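Ondisside laundry co-op puts off second folding robot, will budget for parts first

Filed April 2022

The Ondisside uniform laundry won't be buying a second two-armed folding robot this spring. Members voted Tuesday-night style, hands up, no paper ballots, to hold the purchase until October and put money into spares, grippers and training for the robot they already have.

Vote was 31 in favor of waiting. Nobody asked for the count against, and the chair moved on to parking.

The laundry washes and folds team kit for youth and amateur clubs across the district. Shirts, shorts, bibs, the odd goalkeeper sweater. It leased its first robot from Hurner last fall on a deal that lets the co-op add a second unit at the same monthly rate, provided it signs before summer. That offer is what started the whole argument.

Izzati Pangaribuan, operations manager, had recommended signing. Her case was mostly about the fall season, when kit comes in by the van load and the folding bench backs up into the hallway. "We lose the rate if we wait," she told members. "I'm not saying it's a bargain. I'm saying it goes up."

Amparo Peñalver keeps the books and had a different sheet of numbers. Her point: the lease is the small part. The first robot needed a reinforced base, a new circuit run from the panel, and two people trained to run it, and none of that was in the original budget. It all landed in the same quarter as the boiler repair.

Then there's fingers. Gripper fingers were the single most reordered item on her list. A replacement pair runs $70 from the supplier, Amano, before shipping, and shipping is slow. Pangaribuan said the co-op should of been keeping a box of them on the shelf from day one. Peñalver agreed, which got a laugh. 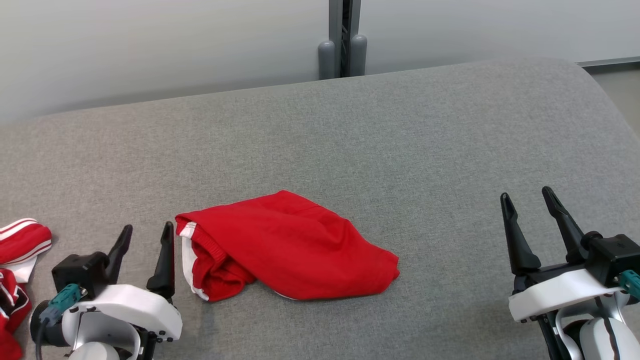

Sportswear is the hard part, according to Telmo Bustamante, who sets up the jobs. Light slippery fabric doesn't hold a crease and won't lie flat, and shorts are worse than shirts. Towels went fine in the first month. Kit has been slower going and still needs a person close by for the awkward pieces.

He wants money for practice time before anything else. Operator hours, in other words, paid, with real garments, not squeezed in after closing. "A second one doesn't fold shorts any better than the first one," Bustamante said. He also asked for a wider work surface with a padded edge. No decision on that, it goes in the October list.

What was approved:

A spares budget of $843 for the rest of the year, covering fingers, cables and one set of connectors. Peñalver will place the first order with Amano this month.

Paid training for two more operators. Names to be posted on the board by the time clock.

A written log of stoppages, kept by whoever is on shift. Bustamante will draw up the form.

A fresh quote from Hurner, plus at least one from somebody else. Aron was mentioned, as it supplies a hotel laundry a few towns over, but no one had a price to hand.

The rate question isn't dead. Eusebio Esteban, account rep for Hurner, was on the phone for part of the meeting and said he would ask whether the current price could be held through October if the co-op extends the lease on the first machine. He didn't promise. Members asked him to put the answer in writing either way. He was also asked whether maintenance visits are billed by the hour or by the visit, and said he'd have to check the contract.

Some back and forth over whether to buy outright. Consuelo Escobar, who represents the clubs on the board, said owning would make sense only if the machine could be counted on for five seasons, and she hadn't seen anything to back that up. She prefers the lease and wants a break clause at twelve months. The present one has no break until the second year, a point that came as news to a few people in the room.

Escobar also raised price. Clubs pay by the bag and have been told the bag rate stays put through the end of the season. She wants that kept, robot or no robot. If equipment costs push it up, clubs need to hear before they set their own dues, so late summer at the latest. The board said it would send a letter.

Floor space came up near the end. A second unit would take the spot now used for sorting, and sorting would have to go upstairs or out to the covered dock. Pangaribuan has a sketch with the sorting tables turned sideways along the back wall. Fits on paper, but leaves a narrow aisle for the carts. The insurer will have to look at it befor any purchase, and so will the fire inspector.

Delivery time is another item. Hurner is quoting 16 weeks at present, so a yes in October would mean a machine sometime in the new year, well past the busy stretch. Pangaribuan made sure that went in the minutes. Fall will be handled with temporary help on the folding bench, same as last year, and she expects to start hiring in August.

No jobs are being cut under either plan, the board said. The bench crew stays as is and the two new operators will come from current staff. Anyone interested should talk to Bustamante before the end of the month.

Peñalver will bring a full cost comparison to the October meeting: lease, buy, or stay with one. She has asked for it to include electric work, base, training, spares and insurance on one page this time. Members who want a copy of the current figures can get one at the front office. The sketch of the floor plan is taped up next to the break room door, comments in pencil please.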